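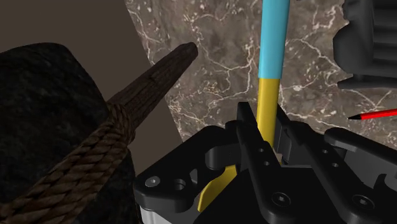 Oben Hellblau, unten Senfgelb

Zwei Farben, eine Kante und vier Monate Küche

16. Juli 2025

Die Küche ist fertig! Also fast. Die Sockelleiste neben dem Herd liegt noch im Flur und eine Schublade klemmt, aber ich habe gestern Abend Nudeln gekocht, und zwar auf einem richtigen Herd und nicht auf der Campingplatte im Bad, und deshalb erkläre ich die Sache hiermit für beendet. Ich hatte euch ja im März versprochen, dass ich alles aufschreibe, sobald ich wieder kochen kann. Ihr habt zwischendurch sehr geduldig nachgefragt (danke!), und ich habe sehr geduldig nicht geantwortet.

Für alle, die neu hier sind: Ich wohne seit zwei Jahren in Prultow, in der unteren Hälfte eines Hauses, das mal eine Schusterei war. Die Küche war 33 Jahre alt, als ich eingezogen bin, beige mit braunen Griffleisten, und in den Oberschränken roch es nach Brühwürfel. Immer. Ich habe gewischt, ich habe Essig reingestellt, ich habe Kaffeepulver reingestellt, danach roch es nach Brühwürfel mit Kaffee. Eine neue Küche war nicht drin, das Geld steckt im Dach. Also habe ich mir 1000 Euro als Grenze gesetzt und angefangen, herumzurechnen, was man dafür aus einer alten Küche noch herausholt.

Geplant war eigentlich Weiß. Alle haben gesagt, nimm Weiß, da kannst du nichts falsch machen, der Raum ist klein, der Raum geht nach Norden. Ich stand dann bei Wokel im Farbengang, hatte den weißen Eimer schon im Wagen und habe ihn wieder zurückgestellt. Ich konnte nicht! Ich habe in meinem Leben fünf weiße Küchen geputzt und keine davon gemocht. Mitgenommen habe ich stattdessen einen Stapel Farbkarten, und mit dem saß ich dann wochenlang auf dem Küchenboden.

Hellblau war schnell klar. Meine Oma hatte eine hellblaue Butterdose, und genau diesen Ton wollte ich, ein bisschen kühl, ein bisschen Schwimmbad. Schwierig wurde es unten. Hellblaue Unterschränke auch noch, das war zu viel Schwimmbad. Grau war traurig. Dunkelblau sah auf der Karte großartig aus und auf dem Probebrett wie eine Bankfiliale. Und dann lag das Hellblau beim Aufräumen zufällig auf einer senfgelben Karte, die ich gar nicht bewusst eingepackt hatte, und ich dachte: oh.

Ich weiß, was ihr jetzt denkt. Das dachte meine Schwester auch, sie hat am Telefon sehr lange nichts gesagt. Aber die beiden Farben vertragen sich wirklich gut, solange man ein paar Dinge beachtet, die ich alle erst falsch gemacht habe.

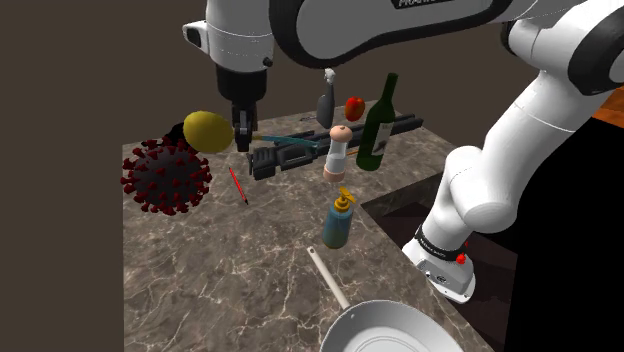
Annegret Lührs
Bloggt über altes Haus und wenig Geld

Das Wichtigste zuerst: die Kante. Wenn zwei so unterschiedliche Farben aneinanderstoßen, dann muss die Linie sitzen. Bei Wänden, die Ton in Ton gestrichen sind, verzeiht das Auge einen Wackler, bei Hellblau gegen Senfgelb sieht man jeden Millimeter. Ich habe die Wand nämlich auch zweifarbig gemacht, oben blau, unten gelb, damit die Schränke nicht so davorstehen wie bestellt und nicht abgeholt. Beim ersten Versuch habe ich normales Kreppband genommen, das Gelb ist druntergelaufen und ich hatte eine Grenze wie eine Küstenlinie. Sehr norwegisch.

Beim zweiten Versuch habe ich es dann so gemacht, wie es mir der Mann an der Mischmaschine erklärt hatte (dem ich beim ersten Mal leider nicht richtig zugehört habe): Erst die helle Farbe über die geplante Linie hinaus streichen und einen ganzen Tag trocknen lassen. Band aufkleben. Dann mit der hellen Farbe noch einmal dünn über die Bandkante gehen, die läuft in die kleinen Ritzen und macht sie zu, und weil sie denselben Ton hat wie die Fläche darunter, sieht man es nicht. Erst danach kommt die dunklere Farbe. Band abziehen, solange sie noch feucht ist, und zwar schräg und langsam. Ich habe beim Abziehen die Luft angehalten und mir danach selbst applaudiert, allein in der Küche, mit Handschuhen.

Und bitte messt die Linie nicht vom Boden aus. Mein Boden fällt zum Fenster hin ab, das wusste ich theoretisch, ich lege ja nicht umsonst seit zwei Jahren einen Bierdeckel unter den Kühlschrank. Nehmt eine Wasserwaage oder leiht euch einen Laser.

Die Fronten waren die größere Arbeit. Abschrauben, nummerieren (hinten drauf, mit Bleistift, nicht auf einem Klebezettel, Klebezettel fallen ab, fragt nicht), entfetten, anschleifen, noch mal entfetten, grundieren, zwischenschleifen, zweimal lackieren. Ich hatte den Lack von Etura, seidenmatt, mit einer Schaumrolle. Zusammen mit der Grundierung und dem ganzen Kleinkram bin ich da bei 248 Euro gelandet, und ich habe noch eine halbe Dose Gelb übrig. Falls jemand einen Hocker zu streichen hat.

Zum Entfetten noch ein Wort. Man glaubt ja, die eigene Küche sei sauber. Ich habe das auch geglaubt. Dann habe ich die Oberkante der Oberschränke mit Anlauger eingesprüht und fünf Minuten gewartet, und was da herunterkam, hatte die Farbe von Ahornsirup. Drei Durchgänge! Wer hier abkürzt, dem blättert nach einem halben Jahr alles wieder ab, so steht es jedenfalls in jedem Forum, und ich habe ausnahmsweise auf die Foren gehört.

So, und dann die Arbeitsplatte. Die alte hatte am Spülbecken eine Beule, in der man ein Ei hätte ablegen können. Ich wollte unbedingt etwas Ruhiges, weil oben und unten ja schon so viel los ist, und habe mir in Gedanken ein helles Holz ausgesucht. Bei Postma im Restelager stand aber keins in meiner Länge. Es stand dort eine Steinplatte, graubraun, mit hellen Adern, aus einer stornierten Bestellung, und sie passte bis auf ein kleines Stück an der Wandseite. Ich bin dreimal um sie herumgelaufen. Marmoriertes Braun! Das war für mich immer die Hotellobby von 1994. Aber ich hatte die beiden Farbkarten dabei, habe sie draufgelegt, und das Braun hat die zwei zusammengehalten wie ein vernünftiger großer Bruder.

600 Euro hat sie gekostet, zugeschnitten und mit Ausschnitt fürs Becken. Das war mehr als die Hälfte vom ganzen Budget und ich habe schlecht geschlafen in der Nacht. Heute würde ich es sofort wieder tun. Stein ist allerdings laut, damit hatte ich nicht gerechnet. Jede Tasse klackt. Ich stelle morgens um sechs meinen Kaffee ab und das Haus ist wach. Außerdem sollte man nichts Saures darauf stehen lassen, je nach Sorte gibt das matte Flecken, also wische ich jetzt Zitronensaft weg wie eine Besessene.

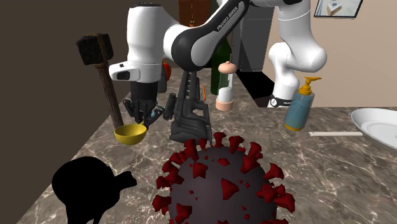
Was ich bei der Platte unterschätzt habe, ist das Gewicht. Wir waren zu viert und mussten zwischendurch auf dem Gartentisch absetzen, der das nur so halb überlebt hat. Meine alten Unterschränke habe ich vorher noch verstärkt, mit einer Querlatte hinten und neuen Füßen vorne. Das hätte ich fast vergessen, es fiel mir am Abend vorher in der Badewanne ein, und dann stand ich mit nassen Haaren und Akkuschrauber in der Küche. Wenn ihr auf alte Korpusse etwas Schweres legen wollt, schaut euch die Füße an, bevor die Platte vor der Tür steht.

Die Rückwand hinter dem Herd ist übrigens noch die alte, ich habe die Fliesen nur geschrubbt und die Fugen nachgezogen. Cremefarben, ein bisschen krumm, mit einer einzelnen Fliese, auf der eine Ähre ist. Warum da eine Ähre ist, weiß im Haus kein Mensch. Sie bleibt.

Griffe habe ich keine neuen gekauft, die braunen Leisten sind weg und die Löcher zugespachtelt. Jetzt mache ich die Türen an der Unterkante auf. Das geht oben prima und unten so mittel, und auf dem Gelb sieht man schon Fingerabdrücke. Vielleicht kommen doch noch Knöpfe dran, ich schiele nach kleinen aus Messing. Schreibt mir gern, ob ihr mit so etwas Erfahrung habt und ob das Zeug anläuft!

Ein paar von euch hatten gefragt, wie das Gelb bei Lampenlicht aussieht. Unterschiedlich. Morgens ist es fast Zitrone, mittags Senf, abends unter der alten Birne wurde es so ein trübes Currygelb, das ich gar nicht mochte. Ich habe dann eine etwas kühlere Lampe eingeschraubt und seitdem ist Ruhe. Probiert die Farbkarten also unbedingt auch nach dem Abendessen an der Wand aus, ich habe immer nur vormittags geguckt.

Und der Brühwürfel? Ist weg. Ich habe die Schränke innen mit Sperrgrund gestrichen, eine Schicht, sehr stinkig, zwei Tage Fenster auf. Danach roch es nach Farbe, dann nach nichts, und jetzt stehen da meine Gewürze drin und es riecht ganz leicht nach Kreuzkümmel, womit ich sehr gut leben kann.

Meine Schwester war letzte Woche da. Sie hat lange in der Tür gestanden, dann hat sie gefragt, was ich mit der halben Dose Gelb vorhabe.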